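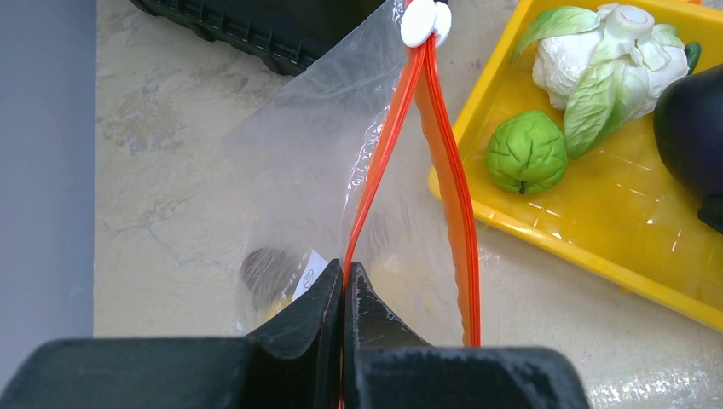

Unit 4 covers the end of the arm: the fingers, their mounting, and the small camera fixed behind them. Participants building at home and those using the Trallton shared workshop follow the same notes. By this stage the arm should hold its position under load and return to its start point on command. The first handling exercise uses a zip-top bag, a demanding object for a two-finger gripper. The film wrinkles under slight pressure and the orange zipper strip is narrow, so the fingers must meet it squarely at the open mouth of the bag. Rigid items, such as the toy vegetables in the yellow tray, tolerate a much larger error in position and are kept for the second exercise.

## 4.1 Preparing the fingers

1. Switch off the supply and fit both fingers. Leave the screws loose.
2. Close the gripper by hand on a strip of card and check that the inner faces lie parallel.
3. Tighten the screws in turn, a little at a time.
4. Restore power and run 20 open-and-close cycles with nothing between the fingers.

Scuffing on the outer surfaces is acceptable. Replace a finger if its inner face is chipped.

## 4.2 Tools and floor space

Hand tools remain within reach during adjustment and are moved outside the travel of the arm before each powered run. Workshop users return them to the toolbox at the end of the session. 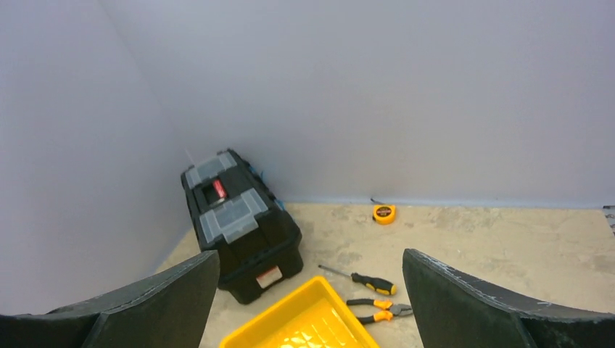 *Figure 4.2. Toolbox, screwdriver, pliers and tape measure, seen between the gripper fingers.*

## 4.3 Closing force

Begin with the force setting at 35 and raise it in small steps until the strip no longer slips. Record the final value in the build log, together with the finger set in use. Builds based on the Clendico controller store this value only when the arm is parked – a power cut during motion will restore the earlier one.
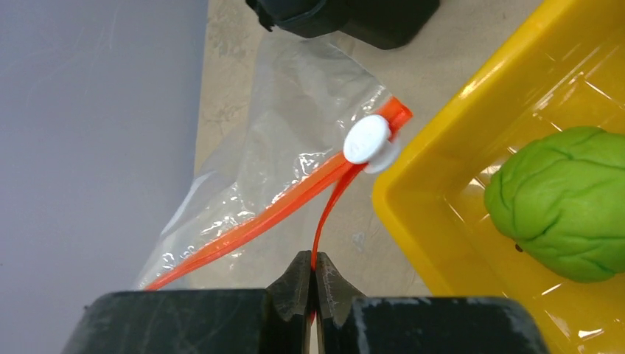 The grip should be tested again after any change to the wrist, including the replacement of a cable. A setting that suits one zipper may be too high for thinner film, and a separate entry is required for each type of bag.

## 4.4 Work to be submitted

Submit the build log and a short written account of one failed grip to Jericho Rivera by the end of June. The account should state the force setting, the finger position and the correction made.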